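5.3 Placing the task board

Before starting this section, complete the arm homing routine in 5.2 and confirm that the Braka controller reports both arms as ready. The board may be placed with the arms powered, but the hold key must be turned to HOLD and removed.

1. Cover the table with the dark cloth supplied. Pull it flat over the working area. Small wrinkles at the far edge of the table do not affect detection.

2. Lay the Tamis board on the cloth with its short sides facing the front and back of the table. The two outlined rectangular slots go nearest the right arm. The blank end of the board faces the operator's side.

3. Check the distance from the front edge of the table to the front edge of the board. The default value is 100 mm. If another value is used, enter it under Board > Offset before running any routine.

4. Hang the black backdrop behind the table. Creases and seams are acceptable. Reflective or patterned fabric is not.

Note: The board is not clamped in this configuration. If it is knocked during a run, repeat steps 2 and 3 and run Board > Locate again.

5.4 Loading the parts

1. Place the two blue cylinders lengthwise on the right side of the board, beside the outlined slots. The thicker cylinder goes on the left and the thinner one on the right.

2. Set out the small pegs and the round knob at the start positions given on the layout card. Pegs must stand upright. A leaning peg will usually be found by the camera but may be gripped off its axis.

3. Leave the oval hole in the large plate clear.

4. Wipe any dust from the plates with a dry cloth. Do not use solvent on the parts.

5.5 Running the two-handed routine

1. Turn the key to RUN and select Tamis > Both hands > Small parts.

2. Set the speed. For a first run, use 14 per cent. Speeds above this are locked until one full cycle has been logged.

3. Press START and stand clear of both arms. 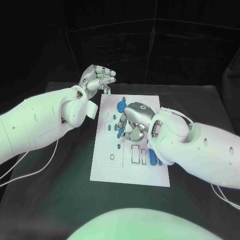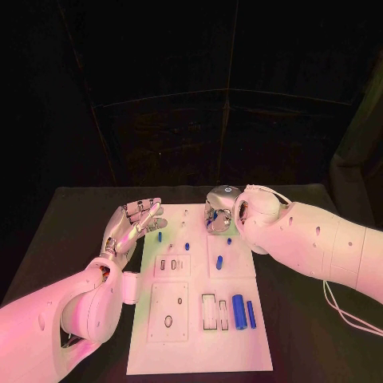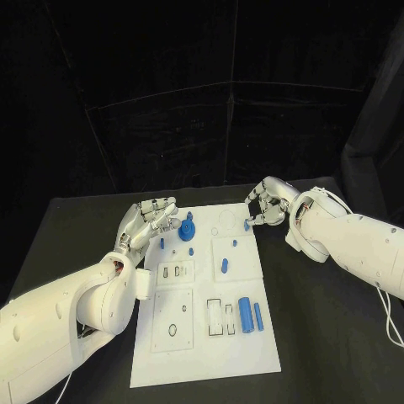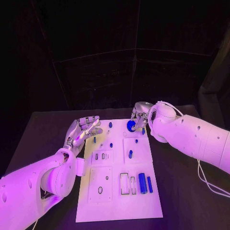

Both hands over the board during the small parts routine.

4. Keep one hand near the stop button for the whole of the first cycle. The arms share the space over the far end of the board, and the collision margin is at its smallest there.

5. If a hand closes without a part, the controller waits 800 ms and tries again. After the second failed attempt it opens the hand, raises the arm and shows code 16. Put the part back at its start position and press RESUME.

6. At the end of the cycle both arms return to the rest pose. Wait for the steady tone before reaching over the table.

CAUTION: Do not pick up a dropped part while the key is at RUN, even if both arms have stopped moving. A paused arm can restart without a warning tone.

CAUTION: The cables to each hand must hang free. Do not tape them to the cloth or tuck them under the board. A trapped cable can pull out of the wrist connector when the arm lifts.

Note: Coloured room lighting does not stop the routine but may change the part detection threshold. If the lighting is changed after calibration, repeat Camera > White level with the board in place.

5.6 Changing the part order

The order of the small parts is stored in the file order.txt on the controller. Each line holds one part number and one hand, L or R. Save a copy before editing. The Preltivham editor checks the file for repeated part numbers but does not check reach, so an order that sends the left hand to the far right of the board will be accepted and will then fail at the first move with a reach error.

Bang grippers can be fitted in place of the hands. They use a different order file and a different speed limit; see Appendix C.

Layout cards and the default order file were prepared by Vega Sotomayor. Cards issued before February use the old part numbers and should be replaced.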